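Looking After a Big Collection of Football Programs and Scarves

I've been collecting old European soccer programs since I was a kid, and the pile finally hit 252 last June. Then came the scarves (48 of them, don't ask what the closet looks like!). Keeping paper and wool in good shape at home is easier than you'd think, and I love doing it. These are the tips I keep passing along to other fans.

Wash your hands and skip the gloves

Clean, dry hands beat cotton gloves for paper. Gloves make you clumsy, and that's how corners get bent. Skip the hand cream too until you're done for the evening.

Clear a big table before you start. I mean everything — coffee especially. A pale surface is great because you'll spot a loose staple right away.
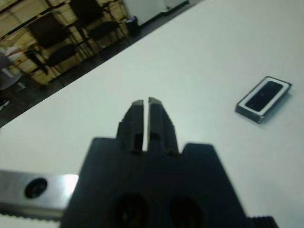
A white tabletop makes small things easier to spot.

Rusty staples

Lots of programs from the sixties have staples that have gone orange. Open the program to the center page, lift the staple legs with a thin, blunt blade, and ease the staple out from the spine side. Go slowly! If the paper sticks, slide a bit of polyester film under the metal first. I tie mine back up with linen thread through the same holes. Two loops is plenty.

Brush off the rust crumbs with a soft makeup brush. Never rub them, they smear like crazy.

Flattening folds

A program that spent ninety minutes in somebody's coat pocket will have a crease down the middle. Lay it between two sheets of blotting paper, put a board on top, add a few heavy books, and leave it for 11 days. I've tried a week and the Rultton cup programs sprang right back.

A shallow tray is handy while you work. Staples and thread go in there and stay put.
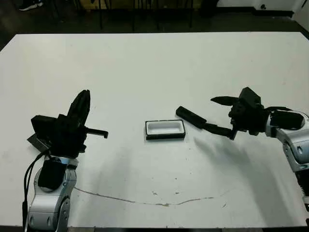
Shallow tray, middle of the table.

Scarves

Wool scarves want cool water, a little baby shampoo, and no wringing. Roll each one in a towel, press, and dry it flat. Test the red ones with a damp white cloth first! My Sasham away scarf turned a whole sink pink. Cedar blocks in the drawer help with moths, and a quick sanding brings the smell back.

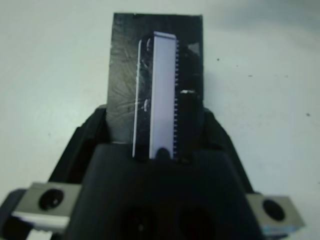
Storing it all

Stand programs upright in acid-free boxes, snug but easy to pull out. Keep them out of the attic and the basement — an inside closet is best. I sort mine by club and then by season, with Tekville up front (naturally) and Chow right behind. Pencil the season on a slip of paper and tuck it in the sleeve. Ink can bleed through.

Related tips
Getting grass stains out of white shorts
Framing a match shirt without pins
How to wash goalkeeper gloves
Drying wet cleats overnight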